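Search Mamotholm Search

The Glue Gun That Wouldn't Let Go

4 min read

Halfway through Sunday's run in Barkudport, the right arm simply froze with a glue gun in its grip. I loved every tense minute!
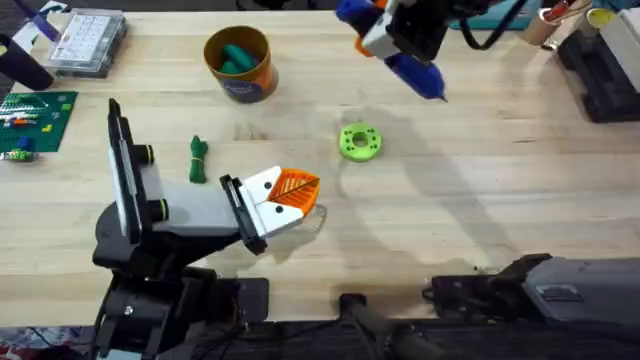
By Bohumila Rusnák

The fault had shown up on cycle 72, when the gripper ignored its release command. A stuck grip is bad enough, but a glue gun has a hot tip, so the Ullero crew hit the stop and waited 20 minutes before touching anything. The culprit was one worn connector.

23 comments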